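Mar 29, 2024

The Care Label Should Say How Much a Fabric Shrinks

A care label in a piece of clothing tells the owner what temperature to wash at, whether bleach is allowed, and how hot the iron may be. It does not say how much the fabric will change in size when those instructions are followed. The maker usually has that number. It was measured before the cloth was cut, it sits in a test report, and it goes no further than the purchasing office. I think it should be printed on the label.

The measurement itself is simple. A specimen is marked with reference points, washed and dried under fixed conditions, left to settle in a room of controlled humidity, and measured again between the same points. The change is given as a percentage, once for the lengthwise direction (warp) and once for the crosswise direction (weft). The two values are often different. A plain cotton cloth is held under tension along its length during weaving and finishing, and much of that tension is released in the first wash. Shrinkage in the warp is therefore commonly larger than in the weft. A curtain that comes out of the dryer short but still wide enough is behaving as its construction predicts.

I spent 12 years in the test room at Clarnenar, a finishing mill that processed cotton and viscose for the home furnishing trade. We issued a report with every lot. Buyers read it closely. A lot that exceeded the agreed limit was sent back through the compacting line or sold at a discount. The people who finally sewed with the cloth, or slept on it, were given a wash tub symbol with a number inside.

The usual objection is that home laundry varies too much for a single figure to be useful. Machines differ, loads differ, and some owners line dry while others use a dryer on its highest setting. All of this is true, and it applies equally to fuel economy ratings, paint coverage, and the stated life of a light bulb. In each case the published figure describes a defined test, and the buyer uses it to compare one product with another. A tablecloth rated at 2 percent and one rated at 7 percent will not reach exactly those values in every kitchen, but their order will seldom be reversed.

A second objection concerns cost. The incremental cost of printing two more numbers on a label that is already being printed is close to zero. The cost of testing is real, but most mills of any size already bear it. Arkach, a converter we supplied, ordered in lots of 3000 meters and required a report for each. Small producers have a better case. A workshop that prints 20 meters at a time cannot test each run, and I would let it quote the value supplied with the base cloth, provided the label says so.

The third objection is the one I take most seriously. A number on a label invites makers to chase the number. Shrinkage can be reduced by mechanical compacting, which is sound practice, or by heavy resin finishing, which can weaken cotton and shorten its life. A label that reports only dimensional change would reward both equally. The remedy is to state the finish as well, in plain terms. "Resin finished" takes up very little room.

Home sewers would gain the most. The standard advice is to prewash everything, and it is reasonable advice in the absence of data. It is also wasteful when the cloth is already stable, and insufficient when it is not. Some cottons continue to shrink through the third wash. Someone buying printed fabric for a skirt or a fitted cover has to choose an allowance by guesswork, with the print often deciding the purchase and the construction hardly examined.
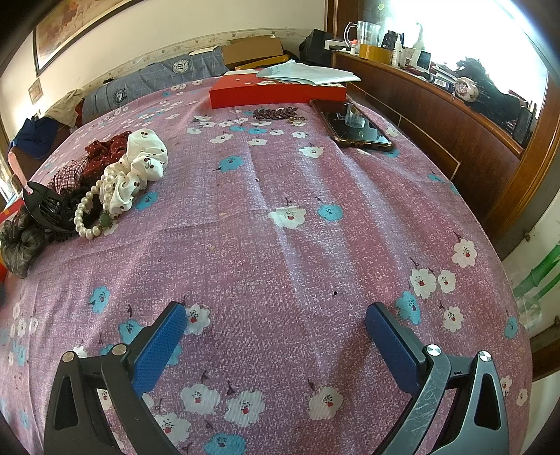 Floral print cloth with white and teal blossoms.

Mateos, a retailer of cut fabric, began printing warp and weft values on its bolt ends in 2000. The format was a single line under the fiber content, with the wash temperature used in the test. Besasent, which sold ready-made bedding from much the same mills, declined to follow and kept the phrase "may shrink slightly" on its packaging. I have never seen that phrase defined. On a sheet two and a half meters long, 4 percent is ten centimeters, enough to pull the corners off a deep mattress.

My proposal is narrow. For any woven cotton, linen, or viscose article sold for household use, the label should carry the warp value, the weft value, the number of wash cycles used in the test, and the drying method. Three cycles should be the minimum. Knits need separate treatment, as they distort in ways that two percentages do not capture, and I would leave them out of the first version.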